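Student Projects > Product and Domestic Design > Second Year > Tabletop Storage and Serving

Tabletop Storage and Serving: A Study of Everyday Objects in Small Kitchens

Prepared by Jong-dae Jeon and Hae-won Jang

1. Background

This report presents the work carried out for the second-year module on domestic objects. The module asks students to select a group of household items, to study how they are kept and used together, and to propose an arrangement that would suit a kitchen with very little worktop. The authors chose items used in preparing and serving a light meal for two people. The choice followed a visit to the student residence at Zurnstead, where the shared kitchens allow each resident one shelf and a short length of counter.

The residence office supplied a floor plan and permitted the authors to speak with residents on the third floor. Room 108 was made available for the interviews. Residents described the same difficulty in different words: the counter is clear in the morning and full by the evening, and things that are used daily are put away behind things that are used once a month. One resident kept her bowls in a suitcase under the bed during February, when the kitchen cupboards were being repainted, and reported that she used fewer of them as a result and did not miss the others.

2. Aims

The project set out to establish which objects residents reach for first, to consider how the shape of a bowl, tray or cup affects the space it requires, and to recommend a layout which could be adopted without new furniture. The authors did not attempt to design a new product. An early proposal for a stacking rack, provisionally named Pudance, was set aside after the first tutorial on grounds of cost. The drawings for it are held with the module file and may be consulted on request.

3. Materials and Setting

Items were borrowed from residents or bought from the Eltora shop near the campus, with a limit of 300 mm on the longest side of any single piece. The limit corresponds to the depth of the residence shelves. Handles were included in the measurement, although lids were measured separately. A dark, matt table surface was preferred for the study, as the outlines of pale crockery are easier to judge against it.

Food was represented by a small number of vegetables and fruits. The authors considered it important that bowls should be assessed with something in them. An empty bowl can be nested with others or turned over, whereas a bowl holding even one pepper occupies its full height and must be given a place of its own.

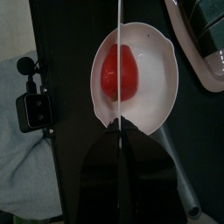
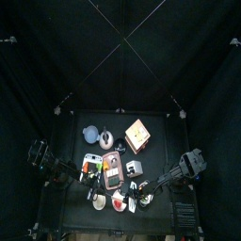

4. Observations

Oval bowls proved more awkward to place than round ones. A round bowl may be set down in any direction, while an oval one has to be turned until its long side agrees with its neighbours. On a crowded counter this leads to small gaps which are too narrow for a cup and tend to remain unused. Residents nevertheless spoke well of oval bowls for serving, and two of them asked that the final layout should keep a position for one.

Handles were the second source of lost space. A cup takes up more room than its body would suggest, and the handle is often left pointing towards the person who last used it. When cups were turned so that the handles lay along the back of the counter, a further bowl could be placed in front of them. The authors tried this arrangement in the kitchen at Zurnstead over one evening meal. It held until the washing-up.

Lids received less attention in the interviews than had been expected, and the authors regard this as a weakness in their questions. Loose lids were found on top of the refrigerator, behind the bread bin and, in one kitchen, in the drawer with the tea towels. Residents who kept lids upright in a tray found them quickly.

Trays were used in two quite different ways. Some residents treated a tray as a fixed boundary - whatever stood on it belonged to one person - and others used it only for carrying. The first use gave rise to fewer disagreements about ownership. The second gave a clearer counter.

5. Recommended Layout

The layout recommended to the residence places the kettle and cups together at the end of the counter nearest the socket, with handles to the rear. Bowls in daily use should stand at the front of the shelf and should not be stacked more than three high. One oval bowl may be kept on the counter for fruit and vegetables. Lids should be stored upright in a shallow tray at the side, and large pans should be moved to the lower cupboard.

6. Limitations and Further Work

The interviews covered one floor only. Kitchens on the ground floor are larger and are shared by more people, and the findings should not be applied to them without a further visit. The authors also recommend that the exercise be repeated at the start of the academic year, when residents have just unpacked and habits are less settled.

The full set of shelf measurements is lodged in the module archive under reference 3121. The authors thank their tutor, Dr Seyoum, for comments on the draft.

Related reports
Drying Racks and Draining Boards in Shared Flats
A Survey of Cupboard Heights at Zurnstead
Carrying a Meal Upstairs: Trays and Their Handles
Studio 401 End of Year Display

Last updated: February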